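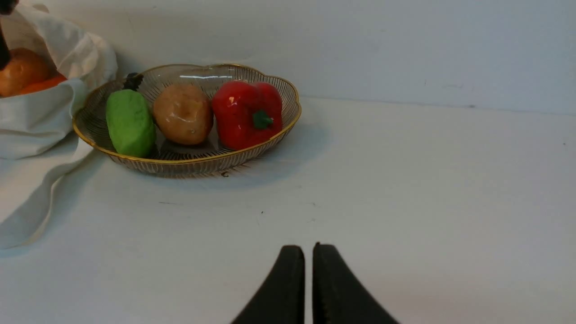

Vorlow Hand-Lead Teaching Kit

The Vorlow kit is made for people who want to show a robot arm a task and do not want to write a program for it. You hold the arm, or you drive it from a small leader arm at the other side of the table, and the kit keeps a record of the joint positions, the opening of the fingers and the picture from the wrist camera. Later these records can be played back directly, or given to a learning program of your choice.

We started to build Vorlow at Priltach because our own teaching sessions were slow. The arm was stiff, the cables came loose, and after a good demonstration we often discovered that the camera had not been recording. Most of the details in the kit come from these small annoyances.

Two ways of teaching

By hand. Press the grey button on the wrist collar and the arm becomes light. It stays light as long as the button is held, and it keeps its position when you let go. The fingers follow a thumb slider on the same collar. This way is good for first trials and for tasks where you need to feel the contact with the table.

By remote control. The leader arm has the same joints as the working arm, at a smaller size. You move the leader and the working arm copies it. Your own hands stay outside the camera view, and for this reason most customers choose this way when they collect larger sets. The scale of movement can be reduced for fine work near an edge or a rim.

You can change between the two ways in the same session, and each record is marked with the way that was used.

Wrist camera

The camera is fixed behind the fingers and looks along them, so both fingertips stay in view at the bottom of the picture. Please do not turn the mount to get a "nicer" view. The learning program needs to see the fingertips in the same place every time, and a mount which was moved in March will spoil a set that was begun before it.

Recommended first task: sorting vegetables

With each kit we send a task card by Ayuba Nyarko, who trains our new customers. The card uses play vegetables, a cloth bag and one dish with a low rim. Any white table will do. The work is to move the vegetables between the bag and the dish, one at a time, with a short rest of the arm after each one.
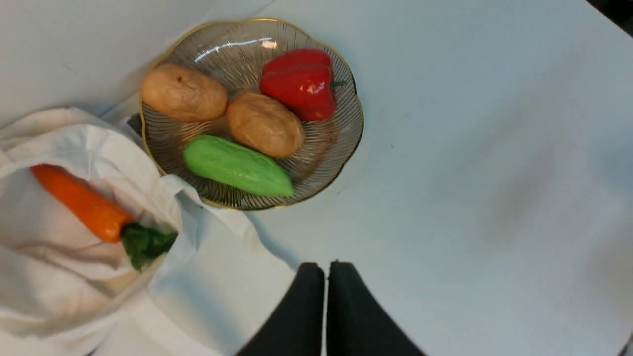
Sorting task with glass plate and open cloth bag.

It looks like a simple task, but it contains a lot. A pepper has lobes and a stem, and the fingers can close on it in a good way or in a bad way. A potato can roll. The cloth bag never lies the same way two times, and the handle likes to travel across the table. We advise to leave these folds as they fall and to record 15 demonstrations before you change the dish. Then take a different dish, for example a wire basket in place of the plate, and record again.

If a demonstration goes wrong, press the red pedal and it is put in a separate folder. Do not delete it at once - failed attempts are sometimes useful when you want to understand why the arm hesitates.

What is in the box

Wrist collar with button and thumb slider
Leader arm with table clamp
Akpalu two-finger gripper, matte black, with 2 spare finger pads
Wrist camera with fixed mount
Foot pedals, 2 pieces (start/stop and reject)
Cable set, 3 metres
Sorting task card

The working arm, the table and the task objects are not included. The collar fits the Plisov arm without changes. For other arms please write to us first, as an adapter ring may be needed.

Software

The recorder runs on an ordinary laptop. Before each session it checks the camera, the pedals and both arms, and it refuses to start if one of them does not answer. Records are saved in an open format, one folder for each demonstration, and can be viewed without the kit connected.

Care

Wipe the finger pads with a damp cloth and let them dry. Plastic vegetables with a glossy surface become slippery from hand grease, so it is good to wash them also. The leader arm should be stored with the joints unlocked.

Orders and questions

Lorcan Nic Aodha answers all questions about orders and adapter rings. Please tell us which arm you have and if you plan to teach by hand, by remote control or both. Training by video call is possible in the mornings and can be booked together with the kit.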